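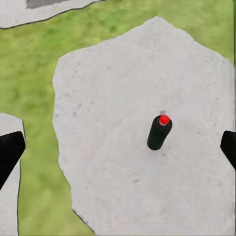
Downward view onto pale stone slabs: a black cylinder with a red knob, between open gripper fingers (simulated).

Zollaler Yard Chores: Data Card

Version 2, issued 28 December 2019

1. Summary

Zollaler Yard Chores is a set of simulated episodes in which a robot arm with a two-finger gripper attempts small outdoor household jobs. It was prepared by the Istville Household Automation Laboratory to support work on a plain question: which chores around a home can a machine finish today without a person stepping in, and which can it not?

The set contains 137 episodes across 21 chores. Every episode was rendered in the Kangate simulator. No real yard, real robot or real household was recorded.

Our present answer to the question is cautious. Of the 21 chores, eight were completed at least once by the baseline policy supplied with the set. The remainder were not completed in any episode. Users should read Section 5 before quoting these figures.

2. Why yard work

Most published work on household robots takes place at a kitchen counter or a table. The surface is flat, the light is even, and the objects are chosen to be easy to grasp. Yard work is ordinary work too, and many households would gladly hand it over. It includes picking things up from a path, moving pots, straightening chairs after a meal and clearing a patio before rain.

The same jobs ask more of the machine. A small upright object on a stone can be knocked over by a gripper that arrives a little low. A chair has thin legs and an open back, and there are many ways to take hold of it badly. Plants have leaves that hide the pot from a camera placed overhead. The chores in this set were selected with such difficulties in mind.

3. The environment

All episodes take place in back yards built from a common library of parts. Furniture, plants, paving and fencing may be rearranged between layouts. The layouts are tidy by the standards of a real yard, and this should be counted as a limitation. 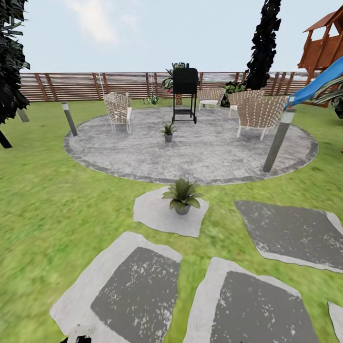
Patio layout with wicker lounge chairs, closed barbecue grill and potted plants (simulated).

The work area in the patio layout extends from the stepping stones to the chairs around the concrete circle. Both potted plants are treated as movable objects. The grill is treated as fixed. The fence, the trees and the play structure are background, and no chore requires contact with them.

The grass is modeled as a flat surface with a printed texture. It does not bend, catch on the fingers or hide small objects. A policy that performs well on this lawn should not be assumed to perform well on a real one.

4. Contents of each episode

Each episode folder holds the following:

- color images from an overhead view of the work area and from a wider view of the yard
- joint positions and gripper opening at each time step
- a written instruction in everyday English, such as "move the small pot off the patio"
- a result label: completed, partly completed or not completed
- a short note from the reviewer where the label was disputed

Instructions were written by laboratory staff and lightly edited for spelling. They were not reduced to a fixed list of verbs. Two instructions may therefore ask for the same chore in different words.

5. Baseline results

The baseline is the Boros policy, release 2, run without further training on this set. A chore is listed as completed if at least one episode ended with the goal state reached and nothing else in the yard displaced beyond the permitted margin.

The chores that were completed have several features in common. The object was small, rigid and clear of its neighbors, and the placement target was generous. Chores involving furniture were not completed. In most of these episodes the gripper reached the chair and closed on part of it, and the chair then turned about a leg instead of moving in the intended direction.

Completion in one episode is a low bar. A resident who asks a machine to clear the path wants it cleared each time. We do not consider any chore in the set to be solved in that sense, and we ask that the set not be cited as evidence that it is.

6. Intended use

The set is suitable for testing grasp selection, instruction following and recovery from failed contact in simulated outdoor settings. It is also suitable for teaching.

The set is not suitable for safety certification, for estimating labor savings, or for any claim about work near people or animals. Neither appears in the episodes.

7. Known problems

Lighting does not change within an episode. Wind and rain are absent. Object weights were assigned by category, and a potted plant weighs the same whether or not its soil would be damp. The overhead view can lose sight of a low object when the gripper passes above it, and position labels during those steps come from the simulator instead of the image.

Labels for "partly completed" were the least consistent between reviewers. We advise merging them with "not completed" when a single score is needed.

8. Maintenance

The laboratory will accept corrections to labels and instructions through the project page. Corrected files are issued as a new version. Earlier versions remain available so that published results can be checked against the files on which they were based.

Comments

gravelpath
Thank you for listing the chair failures separately. We see the same turning about one leg with our own indoor chairs. Is the friction value for the legs included in the episode files, or only in the Kangate project?

Istville data desk
It is in the project only. We will add it to the episode files in the next version.

mtw_lab
Section 5 says "permitted margin" and does not say what the margin is. Please state it somewhere. I could not reproduce the label on two of the pot episodes.

hedgerow9
I am a homeowner and not a researcher, but I read all of it. So I am still bringing in the cushions myself for a while.

mtw_lab
Found the margin in the evaluation script. It should still be in the card.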